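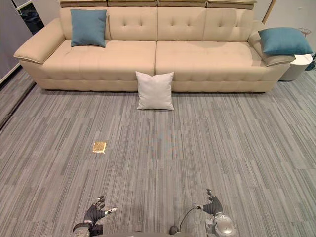 Re: [winter-wardrobe] Coats that aren't black

Tuesday, December 10, 2024

> I've worn a black wool coat every winter since I left college and I'm
> bored stiff with it. I'd like a proper colour this time, but I only
> buy one coat every few years, so it has to go with everything. Has
> anyone taken the plunge? I keep looking at the long green one from
> Isley and then closing the page. Also, is 130 pounds silly money for
> a coat I might go off by spring?

Oh, do it! I was exactly where you are last November and I dithered so long that they sold out of my size in the one I wanted (a lovely mustard, still a bit sore about it). I ended up with the Isley in the dark green, same shape as the one you're looking at I think, and I've had more compliments on it than on anything else I own, including my wedding dress.

On the "goes with everything" question, I worried about that too, and then I had a good look at what I really wear from now until Easter. Jeans. Grey trousers for work. Two navy jumpers and a cream one. Green is fine with every bit of it! The only thing it fights with is my burgundy scarf, which makes me look like a Christmas cracker, so that's been passed to my sister.

Sizing: they come up big. I'm a 14 in most shops and the 12 fits me with a thick jumper underneath. The sleeves are long as well, though I quite like that when I've forgotten my gloves. If you're short you may want them taken up. My local alterations place does a pair of coat sleeves while you wait, if you call it waiting when there's a bakery next door.

I did try two others before that one, in case it's any help. The Drastix parka comes in a gorgeous raspberry, and it was warm as toast, but it rustles. Every step! I wore it round the house for an evening and my husband asked me to take it off during the news. Back it went. The other was a Vuorinen wrap coat in camel, which I know isn't terribly daring, but the belt would not stay tied and I spent the whole of one bus ride hitching it up. Beautiful cloth, mind you. If you have more patience than me and a sewing kit, a couple of stitches at the back loops would probably sort it.

As for the money, 130 doesn't sound silly to me if you wear it daily. I paid full price and I've no regrets, but they do usually knock a bit off after Christmas, so if your black one will last another few weeks you could hang on. The risk is the mustard situation all over again. I can't be trusted to advise on this, I'm still checking the second-hand sites for it at bedtime.

One thing I would say is look at it in daylight before you cut the tags off. Mine looked nearly black in the hall and then really quite bright by the back door, and it took me a day or two to get used to it. Give it a few goes with your normal shoes on, too. I tried mine with slippers and decided I looked like somebody's gran off to fetch the milk in, and then I put my ankle boots on and it was a different coat.

Oh, and hats! I bought a Plusier beret in a sort of dusty pink to go with it, £31 and a complete whim, and pink and green together turns out to be my favourite thing about getting dressed at the moment. I'd never have tried it with the black.

Does anyone else have a view on linings, by the way? Mine is a plain satiny one and it clings horribly to wool tights. I've tried a half slip, which helps a bit, but I'm all ears if there's a better trick.

Let us know what you decide, and if you see that mustard one in a 12, shout!

> Also, is it mad to wear brown boots with green? Mine are a tan sort
> of brown and I'm not buying new ones as well.

Sorry, nearly missed this bit at the bottom. Not mad at all, tan is lovely with it. I wear mine that way most days and save the black boots for rain.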